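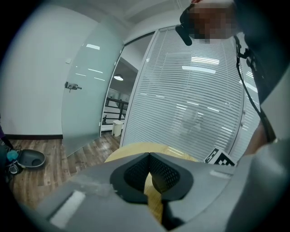

Our project is the parking brake of a three-wheel motorcycle, the Drurka model. We did the planning at the table with the light wooden top and the rounded edge, and later went to the Ometti workshop. The loaded trike weighs 300 kg.

Home | Projects | Reports | Contact

On the slope, the first lever needed 252 N of hand force, too much for many riders.

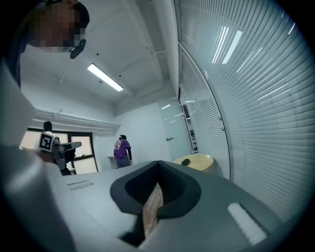 We changed the lever to a longer one and repeated the test 11 times. The rear wheels did not move.

Ebere Effiong, 9/12/23

Related reports
Babalola front fork
Ellbridge wheel bearings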